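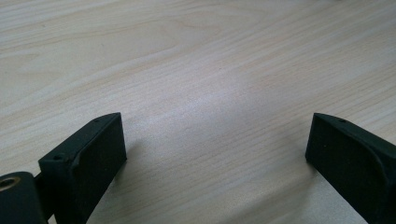
물체 없이 벌린 상태의 그리퍼. 양쪽 손가락 사이 위편의 상판에 조명 반사가 나타난다.

손잡이형 그리퍼로 수집한 시연 데이터에서 접근 구간의 위치 추정이 불안정합니다. 제외 기준을 어떻게 정해야 합니까?

Skivard 조작연구실

안녕하십니까. 본 연구실에서는 손잡이형 그리퍼에 장착한 카메라 영상만으로 파지 동작을 학습하는 방법을 검토하고 있습니다. 과제는 테이블 위의 작은 물체를 집어 지정된 위치로 옮기는 단순한 것이며, 외부 위치 측정 장비는 사용하지 않고 영상과 관성 센서로 그리퍼의 궤적을 복원합니다.

지난 3월부터 시연 236건을 수집하였고, 이 가운데 61건에서 궤적 복원 결과가 중간에 튀거나 끊어지는 현상을 확인하였습니다. 문제가 발생하는 구간은 대체로 같습니다. 그리퍼가 상판 가까이 내려오고 화면의 대부분을 나무 무늬가 차지하는 때입니다. 위 사진과 같이 물체가 시야에 없고 두 손가락과 상판만 보이는 자세가 이에 해당합니다. 상판의 무늬는 육안으로는 구분이 되지만 대비가 낮고, 반사가 있는 부분에서는 거의 흰색으로 날아갑니다.

문의드리고자 하는 사항은 다음과 같습니다.

첫째, 위치 추정이 실패한 시연을 전부 제외하는 것이 타당한지 여부입니다. 제외할 경우 남는 시연이 물체가 시야 중앙에 일찍 들어온 경우로 치우칠 수 있다는 내부 의견이 있었습니다.

둘째, 화면에 항상 나타나는 검은색 손가락을 특징점 추출에서 가려야 하는지 여부입니다. 손가락은 카메라에 대해 거의 고정되어 있으므로 움직이지 않는 특징점으로 잡히는 것으로 추정됩니다. 다만 학습 단계에서는 손가락 위치가 개폐 정도를 알려 주는 정보이므로 어느 단계까지 가려야 하는지 판단이 서지 않습니다.

셋째, 조명을 조정하면 이미 수집한 데이터와 새로 수집할 데이터의 조건이 달라지게 됩니다. 이를 섞어 사용하여도 무방한지 의견을 구합니다.

궤적 복원 프로그램은 공개된 것을 일부 수정하여 사용하고 있으며, 학습 쪽 설정은 변경한 바가 없습니다. 유사한 경험이 있는 기관의 회신을 부탁드립니다.

Zeltell 데이터품질담당

문의하신 사항에 대하여 당 기관에서 유사한 조건으로 진행한 시험을 바탕으로 답변드립니다.

1. 제외 기준에 관하여

실패한 시연을 일괄 제외하는 방식은 권장하지 않습니다. 질의에서 우려하신 편향은 당 기관의 자료에서도 확인되었습니다. 복원에 성공한 시연만 모아 학습시킨 정책은 물체가 초기 화면에 크게 보이는 배치에서는 안정적이었으나, 물체가 화면 밖에 있거나 가장자리에 걸린 배치에서는 상판 위를 머뭇거리다가 허공을 집는 경우가 잦았습니다. 학습 자료에 빈 상판을 보면서 이동하는 구간이 부족했던 것이 원인이라고 판단하였습니다.

따라서 시연 단위가 아니라 구간 단위로 판정하시기 바랍니다. 당 기관의 절차는 아래와 같습니다.

- 연속한 두 시점 사이의 이동량이 사람이 손으로 낼 수 있는 속도를 넘으면 해당 지점을 단절로 표시한다.
- 단절 전후의 궤적을 각각 별도의 조각으로 나누고, 행동 예측에 필요한 길이보다 짧은 조각은 버린다.
- 단절 지점을 보간하여 이어 붙이지 않는다. 보간한 궤적은 매끄러워 보이지만 영상과 맞지 않는 동작을 학습시키게 된다.
- 조각의 시작 자세별 분포를 제외 전과 후로 나누어 기록하고, 한쪽으로 기울어진 경우 해당 배치를 추가로 수집한다.

마지막 항목을 생략하는 경우가 많으나, 추후 결과를 해석할 때 가장 자주 찾아보게 되는 자료입니다. 논문이나 보고서에는 제외한 시연의 건수와 함께 제외 사유별 내역도 기재하시기 바랍니다.

2. 손가락 가림에 관하여

궤적 복원 단계에서는 가리고, 학습 단계에서는 가리지 않는 것이 원칙입니다. 두 단계의 목적이 다르기 때문입니다. 복원 단계에서 필요한 것은 주변 환경에 고정된 특징점이고, 손가락의 나사 구멍이나 모서리는 대비가 뚜렷하여 오히려 상판의 나뭇결보다 먼저 선택됩니다. 화면에 상판밖에 없는 구간에서는 이러한 점의 비중이 커지고, 프로그램은 카메라가 멈춰 있다고 잘못 판단할 수 있습니다.

가림 영역은 손가락을 최대로 벌린 상태와 완전히 닫은 상태를 모두 포함하도록 잡아야 합니다. 벌린 상태만 기준으로 삼으면 닫는 동작 중에 손가락 끝이 가림 영역 밖으로 나옵니다. 영역을 지나치게 넓게 잡으면 상판이 보이는 면적이 줄어드는 문제가 있으므로, 개폐 정도를 측정할 수 있다면 매 시점마다 영역을 달리 적용하는 편이 낫습니다.

그림자에 대해서도 유의하시기 바랍니다. 게시하신 사진에서도 왼쪽 손가락 옆 상판에 부드러운 회색 그림자가 보입니다. 그림자는 그리퍼와 함께 움직이므로 환경에 고정된 것으로 볼 수 없고, 그렇다고 손가락처럼 화면의 같은 위치에 머무르지도 않습니다. 당 기관은 그림자를 따로 가리지 않고, 경계가 흐려지도록 조명을 넓게 퍼뜨리는 방식을 택하였습니다.

3. 조명 변경에 관하여

변경 전후의 자료를 섞어 사용하실 수 있습니다. 다만 변경 시점을 기록하고, 평가용 자료에는 양쪽 조건을 모두 포함하여야 합니다. 당 기관은 상판 높이에서 600럭스를 기준으로 정하고 확산판을 설치한 뒤 수집을 재개하였습니다. 밝기 값 자체보다는 반사가 한 곳에 모이지 않도록 하는 것이 중요하였습니다. 카메라의 자동 노출은 수집 중 고정하시기 바랍니다. 검은색 손가락이 화면에서 차지하는 비율이 개폐에 따라 달라지고, 이때 노출이 함께 변하여 상판의 밝기가 흔들리는 사례가 있었습니다.

이상의 내용은 당 기관의 장비와 과제에서 얻은 결과이므로, 귀 연구실의 조건에서는 소규모로 먼저 확인하신 후 적용하시기 바랍니다.

Barta 실습지원

저희는 테이블에 무늬 있는 천을 깔아서 해결하였습니다. 특징점이 많아져 복원은 잘 됩니다. 상판을 그대로 두어야 할 이유가 없다면 천을 까는 것이 가장 간단합니다. 천이 밀리지 않게 네 귀퉁이를 고정하여야 합니다.

Dulley 평가방법연구반

앞선 두 답변에 대하여 평가의 관점에서 보충드립니다.

천을 까는 방법은 복원 성공률을 높이는 데에는 유효하나, 학습된 정책이 그 무늬에 의존하게 될 우려가 있습니다. 당 연구반에서 무늬가 있는 천 위에서만 수집한 자료로 학습한 정책을 무늬가 옅은 상판에서 시험한 결과, 하강 높이를 잘못 맞추는 실패가 늘어났습니다. 무늬를 추가하고자 할 경우에는 작업 영역 바깥쪽, 즉 물체가 놓이지 않는 테두리 부분에 배치하는 절충안을 검토하시기 바랍니다. 카메라의 시야각이 넓다면 그리퍼가 낮게 내려온 상태에서도 테두리의 일부가 보일 수 있습니다. 시야각이 좁은 경우에는 효과가 제한됩니다.

복원 품질을 확인하는 방법으로는 다음을 권합니다. 수집을 시작하기 전에 물체를 놓지 않은 상태로 상판 위를 천천히 한 바퀴 돌아 출발 지점으로 되돌아오는 기록을 남기십시오. 출발 자세와 도착 자세의 차이를 보면 해당 조명과 상판에서 복원이 얼마나 밀리는지를 시연 자료와 무관하게 알 수 있습니다. 당 연구반은 이 기록으로 3300프레임을 확보하여 매번 동일한 절차로 비교하고 있습니다. 그리퍼를 기계적으로 같은 자리에 되돌려 놓을 수 있도록 상판 모서리에 받침을 고정하여 두면 측정이 수월합니다.

또한 귀 연구실의 경우 실패가 상판에 가까운 높이에서 집중된다고 하셨으므로, 같은 경로를 높이를 달리하여 반복하시기를 권합니다. 어느 높이부터 오차가 커지는지가 확인되면, 그 아래 구간에서는 관성 센서의 비중을 높이는 설정도 가능합니다. 다만 관성 센서만으로 버틸 수 있는 시간은 짧으므로, 낮은 높이에서 오래 머무르는 시연은 별도로 분류하여야 합니다.

제외 기준에 대해서는 Zeltell 측의 구간 단위 판정에 동의합니다. 한 가지 다른 점은 속도 기준만으로는 천천히 밀리는 오차를 걸러내지 못한다는 것입니다. 이러한 오차는 궤적이 매끄럽게 나타나므로 육안 검토에서도 통과되기 쉽습니다. 파지 순간의 손가락 높이를 상판 높이와 비교하여, 손가락이 상판 아래로 내려간 것으로 복원된 시연은 모두 재검토 대상으로 두시기 바랍니다.

평가 보고 시에는 제외 전 자료로 학습한 정책과 제외 후 자료로 학습한 정책을 같은 배치에서 시험하여 나란히 제시하는 것이 바람직합니다. 물체의 배치 순서는 시험 전에 정해 두고, 시험 담당자가 어느 정책인지 모르는 상태에서 성공 여부를 판정하도록 하십시오. 제외로 인하여 성능이 오르더라도 특정 배치에서만 오른 것인지 확인하지 않으면 방법의 효과로 보고하기 어렵습니다.

댓글

Skivard 조작연구실
상세한 회신에 감사드립니다. 손가락 가림을 복원 단계에만 적용하여 기존 시연을 다시 처리하고 있습니다. 그동안은 벌린 상태만 기준으로 영역을 잡고 있었음을 확인하였습니다. 구간 단위 판정은 재처리가 끝난 뒤 적용할 예정입니다.

Barta 실습지원
테두리에만 무늬를 두는 방안은 저희도 시험해 보겠습니다. 저희 과제는 항상 같은 천 위에서 진행되어 다른 상판에서의 결과는 확인하지 못하였습니다.

Zeltell 데이터품질담당
속도 기준의 한계에 대한 지적이 타당합니다. 당 기관의 절차에도 파지 높이 검사를 추가하는 방안을 검토하겠습니다.

방문자
무광 시트를 상판에 붙이는 방법도 있습니까? 반사는 줄어들 것 같은데 나뭇결까지 흐려지는지 궁금합니다.

Dulley 평가방법연구반
시트의 종류에 따라 다릅니다. 불투명 시트는 나뭇결을 가리므로 부적합하고, 투명 무광 시트는 시험한 자료가 없습니다. 빈 상판 순환 기록을 부착 전과 후에 각각 남겨 비교하시기 바랍니다.

최종 수정: 13/08/2019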